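Paper Drying Corner: Gallery
Nalolano Paper and Print Workshop
Posted 11/26/18

The drying corner is the smallest work area at Nalolano and gets used nearly every day. Sheets come here after pressing, hang on the string until they can be handled, and then go to Frei, the back room where we trim and sort. The walls went up in November. They are red-orange with large lilies, from a pattern called Ornoden, and visitors ask about them more than they ask about the paper.

The pictures on this page cover the table, the storage and the rack. Captions are short. Questions about sheet sizes and prices are answered on the Papers page.

The table

The tabletop is light wood with the grain showing. We kept it plain so that stray bits of pulp and torn edge can be brushed off with a dry hand brush. Loose sheets go down in front of the rack and clothespins go in the yellow tray.

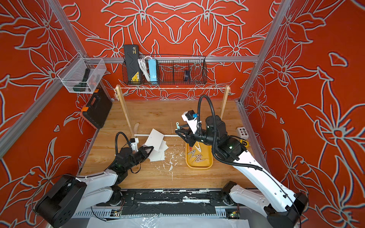 Sheets are hung one at a time, with two pins for the large size and one for the small. Pins go back in the tray when a sheet comes down. We tried a cloth pin bag for a while and went back to a tray, which is easier to reach into with one hand while the other holds the paper.

The current batch is Kisel, a plain white sheet made for block printing and for folding. It is sold in packs of 100. The run for this fall is 2536 sheets, and 238 of those are set aside for classes. Seconds with a rough edge or a thin spot are sold by weight at the front counter.

The tape measure stays on the table. It is used to check sheet length before trimming, and it should not go to Frei with the paper. Frei has its own.

Baskets and cases

Storage in this corner is on the wall wherever possible. Mesh baskets hang from the metal rails, and dust falls through them instead of collecting at the bottom. Small tools go in the white basket. The black case with the orange latches stands on the tabletop against the wall, handle up, so it can be lifted out without moving anything else.
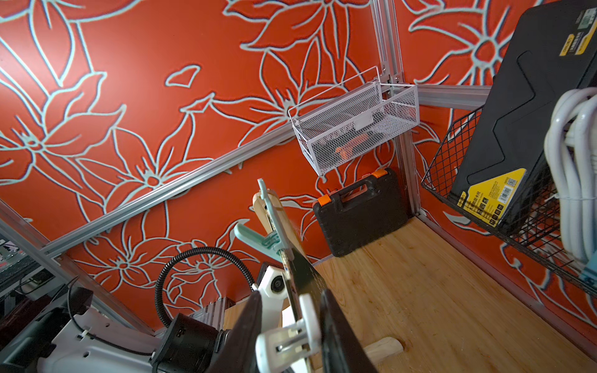 The rack

We like a low rack for small batches. It takes up little space, and a person sitting down can reach the string. Larger batches go on the ceiling lines in the main room, where there is more air. Paper left too long on the string gets a crease at the fold, so we check it before lunch and again before closing. The rack is wood and stands behind the yellow tray.

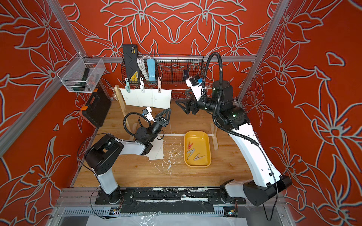
Colored pins are used for sorting. A red pin marks the first sheet of a batch, and the rest of the batch goes up with whatever pins are at hand. It saves writing on the paper. In the tray there is one red clothespin with two pale gray ones just below it, and the gray ones are the kind we now buy when we need more. They grip a little less tightly than the old ones and leave a lighter mark on soft sheets.

Orders for Kisel are taken at the counter or by mail. The minimum mail order is 3 packs. Sheets are shipped flat between boards, and the boards do not need to be returned.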